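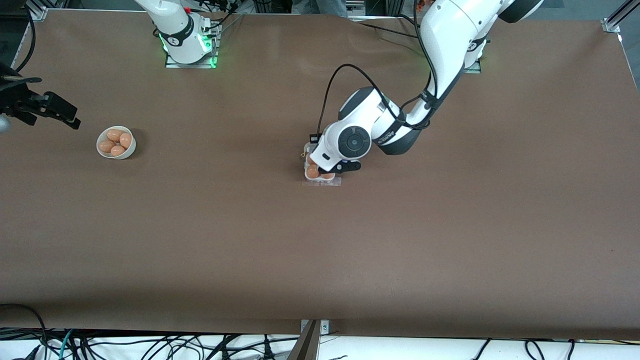

집안일이나 가게 뒷일을 기계한테 맡길 수 있는 때가 벌써 왔나요?

일부는 왔습니다. 물건 모양이 거의 같고 놓이는 자리가 정해져 있으면 지금도 맡길 만하고, 물건도 자리도 매번 바뀌는 일은 아직 사람이 하는 편이 훨씬 빠릅니다.

제목: Re: [집안자동화] 계란 옮겨 담기, 이거 진짜 되는 겁니까?
날짜: 2021년 12월 16일

안녕하세요, 목록 여러분. 답이 길어질 것 같아서 위에 결론부터 적었습니다. 바쁘신 분은 거기까지만 읽으셔도 됩니다. 저는 이 주제만 나오면 말이 많아져요(다들 아시죠).

어제 올라온 글을 인용하면서 하나씩 답해 보겠습니다.

> 저는 작은 반찬가게 주방에서 일합니다. 아침마다 계란을
> 씻어서 그릇에 담았다가 다시 통에 옮겨 담는데, 이게 은근히
> 손이 많이 갑니다. 자동화 얘기는 몇 년째 듣는데 정작 우리
> 주방에는 아무것도 안 들어왔어요. 로봇이 공장에서 차 문짝은
> 들면서 왜 계란 하나를 못 옮기는 건지 궁금합니다.

이 질문 너무 좋습니다! 문짝이 무거우니까 더 어려울 것 같지만 로봇 입장에서는 반대예요. 문짝은 늘 같은 모양으로 같은 자리에 옵니다. 꽉 잡아도 되고요. 계란은 한 알 한 알 크기가 조금씩 다르고, 그릇에 모아 두면 어떤 건 서 있고 어떤 건 기울어 있습니다. 서로 딱 붙어 있으면 손가락을 넣을 틈도 없어요. 껍데기는 매끈한데 세게 쥐면 깨지고 살살 쥐면 빠집니다. 사람은 손끝으로 굴려 가며 잡으니까 이게 어려운 일인 줄도 모르고 하는 거죠.

사진 같은 작업이 딱 그 얘기입니다. 그릇에 갈색 계란이 모여 있고, 투명 플라스틱 계란판 위에 검은 그리퍼가 내려와 있지요. 저는 이런 장면을 보면 팔보다 계란판 쪽에 먼저 눈이 갑니다. 투명한 플라스틱은 카메라에 잘 안 잡히거든요. 빛이 번들거리면 깊이를 재는 센서가 뒤에 있는 바닥을 읽어 버리기도 합니다. 게다가 얇은 통은 눌리면 휘고, 비어 있으면 가벼워서 살짝만 건드려도 밀려납니다. 계란을 집는 데까지는 잘 해 놓고 통이 돌아가서 헛손질하는 모습, 저희 작업실에서도 지겹게 봤습니다.

> 팔이 두 개 달린 로봇도 있던데 그러면 훨씬 쉬워지나요?
> 사람도 두 손으로 하잖아요.

쉬워지는 부분이 분명히 있습니다. 한쪽이 통을 눌러 주고 한쪽이 담으면 아까 말한 밀리는 문제가 확 줄어요. 뚜껑 닫는 것도 그렇고요. 대신 두 팔이 서로 부딪치지 않게 움직임을 맞추는 일이 새로 생깁니다. 한 팔짜리에서는 생각도 안 하던 문제예요. 저희도 처음 두 팔을 붙인 주에는 계란보다 팔 간격 조정에 시간을 더 썼습니다. 그래도 저는 두 팔 쪽에 한 표입니다. 병뚜껑 돌리기, 봉지 벌리기, 수건 개기, 생각해 보면 주방 일 대부분이 두 손 일이잖아요!

> 집에서 쓰는 건 언제쯤 될까요? 설거지까지는 안 바랍니다.
> 식탁 위 물건만 치워 줘도 절이라도 하겠습니다.

절은 조금 아껴 두세요. 식탁 치우기는 계란보다 더 까다로운 면이 있습니다. 뭐가 올라와 있을지 모르니까요. 반쯤 남은 국그릇, 젖은 행주, 영수증, 아이 장난감. 이 중에 뭐가 쓰레기고 뭐가 아닌지는 식구들끼리도 의견이 갈립니다.

제가 직접 만져 본 것들만 짧게 적어 볼게요.

Ondora 그리퍼. 손가락 끝이 말랑해서 계란에 좋습니다. 저는 여기에 푹 빠져 있어요. 저희가 계란을 500번 옮기게 해 봤는데 그중 21번을 놓치거나 깨뜨렸습니다. 처음 이 숫자를 봤을 때 저는 박수를 쳤고, 같이 일하는 분은 그만큼 깨지면 장사 못 한다고 하셨어요. 둘 다 맞는 말 같습니다. 다만 계란 크기를 섞으면 실패가 늘어납니다. 왕란 쪽이 특히 그래요.

Nandar 소프트웨어. 사람이 손으로 팔을 끌고 다니며 동작을 보여 주면 그걸 배우는 방식입니다. 시연을 173번 모아서 넣었더니 그릇 위치를 조금 옮겨 놔도 따라가더라고요. 이때 진짜 신났습니다. 좌표를 하나하나 찍던 시절에는 그릇이 손가락 한 마디만 움직여도 처음부터 다시였거든요. 그런데 조명을 바꾸니까 또 헤맵니다. 창가 자리에서 오후에 돌리면 성적이 떨어져서 결국 커튼을 달았습니다.

Fonseca 작업대. 로봇은 아니고 그냥 프레임 짜인 책상인데, 흔들림이 적어서 적어 둡니다. 바닥에는 무늬 없는 종이를 깔아 보세요. 물건이 배경에서 잘 떨어져 보이고, 계란이 터져도 종이만 갈면 되니 청소가 편합니다. 케이블은 꼭 여유 있게 돌리시고요. 짧게 묶어 놨다가 손목이 돌 때 커넥터가 빠진 적이 있습니다.

Zuko 접시 정리기. 이건 팔이 없는 기계고 정해진 크기 접시만 받습니다. 재미는 없지만 제일 말썽 없이 돌아갑니다. 아는 식당에서 접시 2780장을 걸림 없이 넘겼다고 자랑하시더군요. 제 손으로 센 건 아니니 그만큼만 믿어 주세요.

> 그럼 지금 우리 주방에 뭘 들이면 좋을까요?

계란만 놓고 보면, 저라면 팔은 아직 안 삽니다. 좋아하는 것과 권하는 건 다른 문제라서요. 계란을 그릇에 쏟아 두는 단계를 없앨 수 있는지 먼저 봐 주세요. 씻고 나서 바로 판에 세워 말리면 옮겨 담는 일 자체가 사라집니다. 꼭 그릇을 거쳐야 하는 사정이 있다면 그게 뭔지 알려 주시고요. 위생 때문인지, 자리 때문인지에 따라 답이 꽤 달라집니다.

그래도 저는 이쪽이 정말 기대됩니다. 예전에는 계란을 잡느냐 못 잡느냐로 밤새 떠들었는데, 요즘은 옆에 그릇을 하나 더 두면 어떻게 되나, 판이 비뚤게 놓이면 어떻게 하나, 이런 걸로 떠들고 있어요. 질문이 바뀐 것만 해도 꽤 많이 온 거라고 봅니다. 속도는 여전히 답답합니다. 주방 이모님들 손을 이기려면 멀었어요.

1월에는 크기를 섞은 계란으로 다시 돌려 보려고 합니다. 뚜껑 닫기도 넣을 생각인데, 딸깍 하고 잠기는 걸 어떻게 확인해야 할지 아직 못 정했습니다. 힘 센서 값을 볼지 소리를 들을지, 해 보신 분 계시면 답장 부탁드려요. 실패담도 환영합니다!

그리고 반찬가게 분, 하루에 계란을 몇 판이나 쓰시는지랑 통 종류(종이인지 플라스틱인지)도 적어 주시면 좋겠습니다. 종이판이면 얘기가 훨씬 쉬워요.

작업실에서 드림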